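Back to bedtime stories
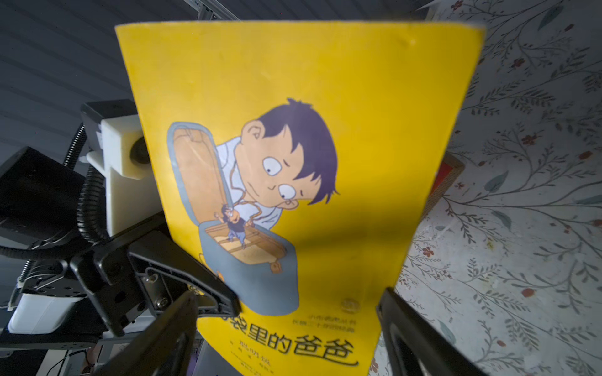 So we're reading aloud again! It lapsed over the summer, what with the camping and my sister's wedding in May eating up every evening beforehand, and I've missed it more than the kids have, I think.

Kiri Ruddock at the library in Cistcombe let me take 18 books on one card (bless her) and I carried them home on the bus in two bags, which my shoulder is still cross about. We've got through five. The youngest wants voices for everybody, even the dog, and my pirate keeps sliding into Welsh.

Declan lent us a fat one about a lighthouse, 39 chapters, and we're doing one a night after teeth. I cheated and read ahead on Thursday. Don't tell them!

If you've got a favourite for a fidgety six-year-old, pop it in the comments. Nothing with spiders please.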